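Call for Participants: Care Planning Conversations in Outpatient Dialysis

Flarar Kidney Research is recruiting adults on in-center hemodialysis, and family members who help with their care, for a study of how and when treatment preferences are recorded. Enrollment opened on Thu 3 October and will continue through February or until all places are filled.

Study title: Timing and Content of Care Planning Conversations in Outpatient Hemodialysis (the Boonyarit Study)
Principal investigator: Asmaa Mahrous
Study coordinator: Lamai Onsri
Design: Two-arm, randomized by clinic
Target enrollment: 310 patients and 70 family caregivers

Background

Most dialysis clinics ask patients about their treatment preferences at intake. Fewer ask again after a hospital stay or a change in vascular access, and the form used at intake is often the only one in the chart. The study compares usual practice with a scheduled conversation held at three set points during the year. It does not test a drug or a device, and it does not change anyone's dialysis prescription.

Who can take part

Patients must meet all of the following:
Age 60 or older
On in-center hemodialysis for at least six months
Able to hold a conversation in English, Thai or French
Not currently enrolled in hospice
Not on an active transplant waiting list

Family caregivers must be 18 or older and must be named by a patient who has joined the study. A patient may join without a caregiver. A caregiver may not join without a patient. 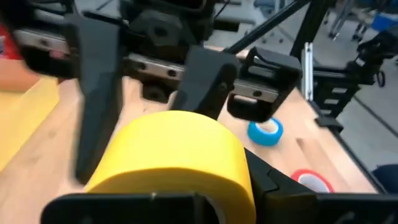
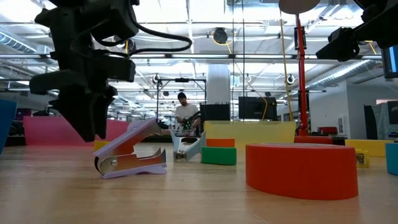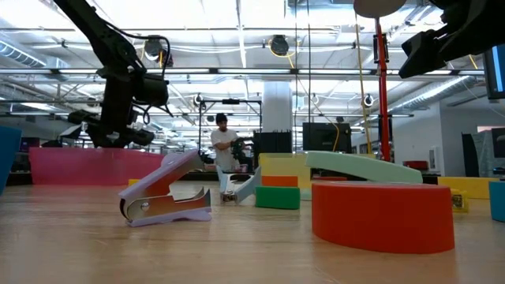
Participation involves three visits over twelve months. Each visit lasts up to 70 minutes and can be scheduled before a dialysis session or on a non-dialysis day. Visits are not held during the last hour of treatment. At the first visit the coordinator reviews the consent form, a paper document of several pages that participants take home. The pages are left unfastened so that they can be copied for a caregiver or physician, and a participant whose own copy has been stapled is welcome to use a staple remover like the lavender one, or any other, before handing it in for scanning. Signed pages are scanned on site and the originals are returned the same day.

In clinics assigned to the scheduled conversation, a trained nurse will ask about daily symptoms, hospital use, the person's goals for the coming year, and views on continuing, reducing or stopping dialysis. No decision is required at any visit. In clinics assigned to usual practice, participants complete the questionnaires only and will be offered the conversation after the final visit.

With written permission, the study team will review dialysis and hospital records for the twelve months before enrollment and the twelve months after it. Billing data will be requested separately. Refusing access to billing data does not affect eligibility.

Payment

Patients receive $70 for each completed visit. Caregivers receive the same amount for the first and last visits; they do not attend the second. Parking and transit costs are reimbursed with a receipt. Payments are made by check or prepaid card and may count as taxable income.

Risks and privacy

Some questions concern serious illness and death and may be upsetting. Any question can be skipped. A social worker, Solène Perrin, is available by phone during and after each visit at no charge. Records are stored under a code number, and the list linking codes to names is kept on a separate system with access limited to the investigator and coordinator. Participants may withdraw at any time without giving a reason. Data collected up to that date will be retained unless deletion is requested in writing.

Taking part, declining or withdrawing has no effect on dialysis care, insurance coverage or later eligibility for hospice.

How to apply

Ask the front desk at a participating clinic for the Flarar screening form, or request one by mail. Screening takes a few minutes and can be done by phone. Please have the following ready:
Name of the dialysis clinic and usual treatment days
Month and year dialysis began
Name of the treating nephrologist
Preferred language

Applicants who pass screening will be contacted within two weeks to schedule the first visit. Those who do not will be told which criterion was not met. Screening forms from ineligible applicants are destroyed.

Questions about visits and scheduling should be directed to Lamai Onsri. Questions about rights as a research participant should be directed to Charoen Wannasri, who is not a member of the study team. Thai-language inquiries are handled by Yupin Ratanaporn.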